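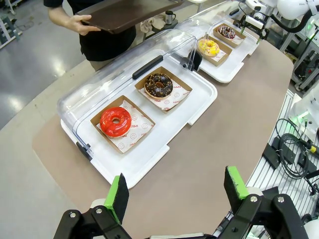
Covered display trays and paper-lined boats at the pastry handling station, Skondberg Food Automation Center.

Equipment Planning for the Coming Budget Year

September 18, 2018

14 shares | 2 comments

Member bakeries and food service operators are reminded that equipment requests for the coming budget year are now being accepted. The Center has revised its planning guide following the August review, and members considering a robot arm for counter or packing work should read the revised guide before asking vendors for a price.

The most common error in past requests was to budget for the arm alone. A working station also requires a gripper, finger pads suited to the product, at least one camera, a rigid table or frame, cabling, and staff time for setup. Requests that list only the arm will be returned for completion. Members should show each of these items on its own line, together with the expected service life and the cost of replacement parts.

Display ware should be entered as equipment and not as supplies. The pastry station uses hinged clear covers over white trays, and the choice of cover affects the choice of gripper. Members who plan to keep their present cases should send the outside measurements, the handle dimensions, and the opening angle of the lid with their request.

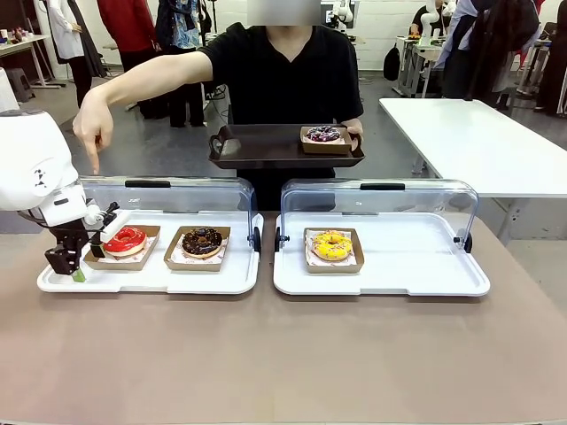

One member bakery wrote to ask whether it should replace its cases first and look at arms a year later, as it could not pay for both at once. The Center's advice is to settle on the cases first, provided that a sample is tested with the intended gripper before the full order is placed. A single sample case may be borrowed from the Pearce Street office for 2 weeks at no charge.

Two purchasing routes are open. Under the shared plan, a member leases a complete station through Tralto and pays by the month, with service included. Under the direct plan, the member buys the station and arranges service separately; Bavinell has agreed to quote on installation and yearly inspection for any member within 64 miles of the Center. A deposit of $1,000 is required under either plan and is credited to the first invoice.

Floor space should be measured before a route is chosen. The station must leave room for an employee to stand at the table with a serving tray, and the reach of the arm must be considered along with the table itself.
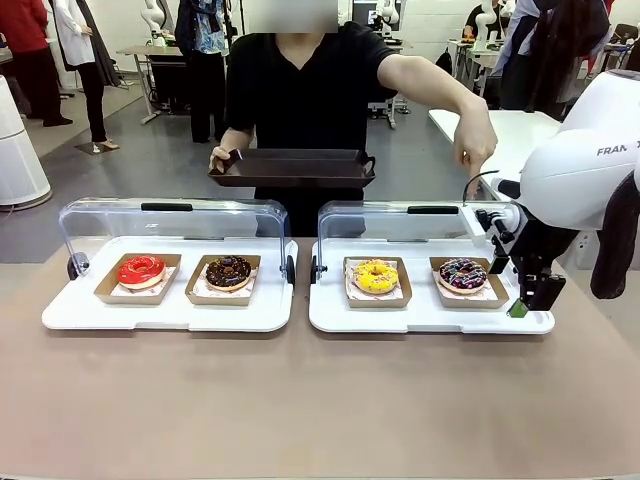
Staff hours were the item we left out, another member reported, and the training came to more than the gripper did. The revised guide now includes a worksheet for this purpose. Training hours should be entered at the full wage rate, including hours spent away from regular duties.

The Center will accept 13 station requests in this round. Forms are available at the front office and should be returned with written vendor quotes attached.

2 comments | Share this item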